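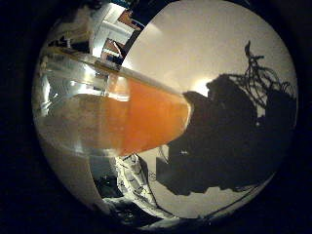 Why does your skin itch, and what does a skin doctor do?

Your skin is the biggest organ you have. An organ is a part of the body with a job to do, like the heart or the stomach. Most organs hide inside you, but this one is on the outside, so you can look at it every day.

Many children who come to our skin clinic in Disthorpe are a little afraid, and they ask good questions. We wrote this page for them, and for you too if you are only curious.

What is skin made of?

Skin has three layers, one on top of the other.

The top layer is called the epidermis (you say it like this: ep-ih-DER-mis). It is very thin. On your eyelids it is thinner than a sheet of paper, and under your feet it is much thicker. The outside of this layer is made of dead cells. This sounds terrible, but it does not hurt and you do not feel it. The dead cells lie close together like tiles on a roof and they keep water in and germs out. All the time, old cells fall off and new cells come up from below. A new cell needs about 30 days to travel from the bottom of the epidermis to the top.

The middle layer is called the dermis. It is full of small things that work hard: blood vessels, nerves, the roots of your hairs, and the little tubes that make sweat. When you touch something cold or sharp, it is mostly the nerves in the dermis that send the message to your brain.

The lowest layer is fat. It keeps you warm and it works like a pillow when you fall off your bicycle.

What does it mean when skin is dry?

Between the cells of the top layer there is a kind of natural oil. You can think of a brick wall. The cells are the bricks and the oil is the material between them. If there is not enough oil, the wall gets small holes. Water goes out through the holes, and things that make the skin angry can come in.

Some people are born with a wall that has more holes. Their skin gets dry very easily, and then it may become red and rough and it itches. Doctors call this eczema (EK-zuh-muh). You often find it inside the elbows and behind the knees, and in babies on the cheeks.

You cannot catch eczema from another person. If a girl in your class has it, you can hold her hand, share her pencils and sit next to her on the bus. It has also nothing to do with being dirty. In fact, too much hot water and soap make it worse.

Why do we scratch?

An itch is a message. Long ago it helped people to notice an insect walking on the arm. You scratch, the insect is gone, and the itch stops.

With eczema there is no insect. You scratch, and for a moment it feels wonderful. But your nails make the holes in the wall bigger, so the skin becomes more angry and sends more messages. Then you scratch again. Doctors have a name for this: the itch-scratch cycle. It goes round like a wheel, and the work of the patient and the doctor together is to make the wheel slow.

You can try these things when it itches:

Press on the place with your flat hand and count slowly to 40.

Put a cool, wet cloth on it.

Ask for your cream. A cream from the fridge feels extra good, but ask a grown-up first if your cream may be kept there.

Give your hands another job – drawing, building, or squeezing a soft ball.

Keep your nails short. At night you may scratch while you are asleep and you do not know it.

What happens at the skin doctor?

A skin doctor is called a dermatologist. It is a long word, but you know half of it already, as it begins like "dermis".

First the doctor talks with you. She wants to know when it itches, what soap you use at home, and if somebody in the family has the same. You can answer by yourself. It is your skin and you know it best.

Then she looks. Sometimes she uses a dermatoscope, a magnifying glass with a light in it. She puts it on the skin and sees everything much bigger. It may feel a bit cold and it does not hurt. If you ask, most doctors will let you look at your own arm with it. The lines and hairs are a surprise for most children, and parents want to look also.

Sometimes the doctor wants to know if you have an allergy. For one kind of test, small patches are stuck on your back and you wear them for two days. You must not take a bath or go swimming in this time. If we put the patches on a Monday, you come back on Wednesday to have them taken off, and usually one more time after this.

How do I use my cream?

There are two kinds of cream, and it is easy to mix them up.

The first kind is a moisturizer. It closes the holes in the wall. You use plenty of it, every day, also when your skin looks good. The best time is just after the bath. Dry yourself softly with the towel, do not rub, and put the cream on while the skin is still a little damp. Move your hand down the arm or leg, in the same direction as the hairs grow.

The second kind is a medicine cream. It calms the red places. You use it only where the doctor has shown you, and only as many days as she said. A grown-up must always help with this one.

Some creams sting for a short time. If the stinging does not stop, tell somebody. There are many sorts of cream, and the doctor can find a different one.

Will it go away?

For many children eczema gets better when they grow. For some it stays, and comes back in winter when the air is dry, or before a big test at school. It is not possible to say in advance which child will be in which group. What we can say is that good care helps in both.

Words to remember

Epidermis: the top layer of the skin.
Dermis: the middle layer, with nerves and blood vessels.
Eczema: dry, red, itchy skin that you cannot catch from others.
Moisturizer: a cream that keeps water in the skin.
Dermatologist: a doctor for skin, hair and nails. (Yes, nails too!)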